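Foltov Tabletop Felt Mat

Item 64-G
Color: green
Maker: Plosevholm

The Foltov is a roll-up mat for card games at home. It gives you a proper playing surface on top of a dining table, a desk or a folding table, and it goes back in its sleeve when the game is over. It is our mid-range mat. If you only play a hand or two on vacation, the smaller So mat will do the job for less money.

Cards are hard to pick up from bare wood or glass. Fingernails slip, the card slides away, and a corner gets bent. On felt there is a little give under the card, so an edge comes up when you press on it. Dealing is quieter too, and a card thrown across the table stops closer to where you meant it to stop.

The playing side is felt, bonded to a rubber base that grips most hard tabletops. On a tablecloth it will creep, so take the cloth off first. We don't recommend the mat for freshly waxed or oiled furniture. Rubber can mark a finish that has not fully cured.

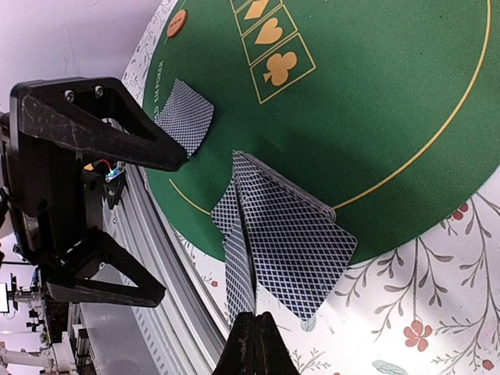 Size and seating

The mat is meant for two to six players. Seven can fit if nobody minds keeping their chips in a tight stack. Measure your table before ordering and leave a margin on every side for drinks and elbows. A mat that hangs over the edge will curl there over time, and we can't take back mats that have been trimmed.

First use

Unroll the mat with the felt side up and leave it flat for around 10 hours. The ends will lift at first. Put a book on each corner and leave it overnight. Don't iron the mat or set it near a heater, as the bond between the felt and the base can let go. A new mat may smell of rubber for the first few days. Airing it out in a spare room takes care of most of that.

Care

Brush with the nap, using a soft clothes brush. For spills, blot with a dry cloth and then with a damp one. Don't rub. Red wine and coffee usually leave a trace no matter what you do. Machine washing voids the warranty.

Roll the mat with the felt facing out and keep it in the sleeve. Folding it leaves a crease that stays.

Cards

Any standard deck works on this mat. Cards are sold separately. We carry the Jovo deck in poker size, and it shuffles well on felt once it has been broken in. Paper decks pick up lint faster than plastic ones, so wipe them now and then.

In the box

1 mat
1 storage sleeve with carry strap
1 care card

Warranty and returns

The mat is covered for 2 years against peeling and split seams. Stains, burns and pet damage are not covered. Unused mats can be returned in the original sleeve — please keep the cardboard core, we need that back as well.

Customer notes

"Bought this for our August family week and it has been on the table ever since. One corner took three days to lie flat." — Ji-hoon Oh

"Good felt, strap could be longer." — Dong-geon Sung

Availability

In stock. The next delivery of the wide version is expected in August. Orders of 9 or more mats ship on a pallet, and we will contact you about freight before charging your card.

Page updated 19 March 2024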